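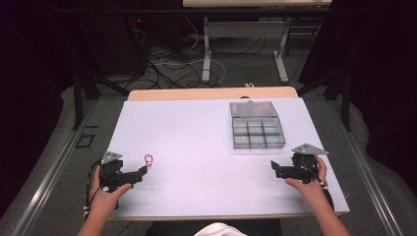
3.2 How the bouquets held up in transit

I'll admit I went into this part of the study expecting the courier to be the villain. We tracked 1,208 gift bouquets sent out of the Rustmont depot through August, all of them booked through Dristby, and I had a whole paragraph half drafted in my head about rough handling. The numbers didn't go that way.

What mattered far more was how long the stems sat out of water before they were wrapped (the "bench gap", as we ended up calling it). Bouquets with a bench gap under 17 minutes arrived in good colour nearly every time, even on the long run out past Jenkins. Stretch the gap and the outer petals started browning, roses first, then the lisianthus. Gum foliage didn't seem to care either way – it never does.

Figure 2. Share of bouquets rated "fresh" on arrival, by bench gap and flower type. Mixed natives are grouped together.

Have a look at the natives line in Figure 2, because it surprised me. It's nearly flat! I'd always assumed banksias travelled well because florists pack them differently, but our packing notes show the same sleeve and the same wet wrap as everything else.

We scored freshness on the Ito scale, which is a bit fussy about stem angle for my taste, though it does make different flowers easier to compare. Two caveats. Recipients did the scoring themselves, and people are kind about presents. We also had very few orders in the top price bracket, so I wouldn't lean on those rows at all. The vase results are in Section 3.3.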